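The Small Print of Fellowship

When Dilwyn Craddock joined the Wirnell Fellowship, he was handed a welcome mug, a parking map and a covenant of 3,757 words. He read the mug.

Most people do. The covenant is signed at the end of a newcomers' lunch, somewhere between the trifle and the washing-up, and it is a rare soul who asks for a quiet hour with clause nine. Craddock came to clause nine in January, when he told his home group that he was thinking of moving to the Methodists in Golska, where the sermons are shorter and his sister plays the organ.

Clause nine says that a member may not resign "while a matter of concern remains open". His wish to resign, he learned from a letter signed by two elders, was a matter of concern.
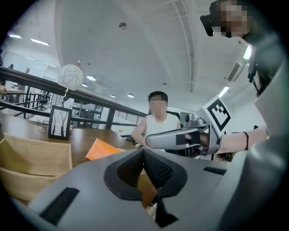 So can a church refuse to let you leave? It can refuse to take your name off its list, and Wirnell did so for months, but it has no power to put you in a pew. Craddock simply went to Golska and sang there instead, while remaining, on paper, a member in poor standing of a church he no longer attended.

The paper matters more than you might think. Wirnell claims 584 members. On the morning I visited there were 50 of us, if you include me and a baby who left during the notices. Pastor Owen, who wrote most of the covenant, told me that membership was "a spiritual figure". He was friendly about it and gave me a mug.

Wirnell borrowed its wording from Wumeleo, a network that supplies churches with constitutions, songs and, for a further fee, a logo with a leaf on it. Wumeleo has since softened clause nine. Wirnell has not got round to it.

Craddock's release came in a letter dated July 31, 2023. It wished him well, reminded him of his unpaid share of the weekend away, and enclosed a form for rejoining.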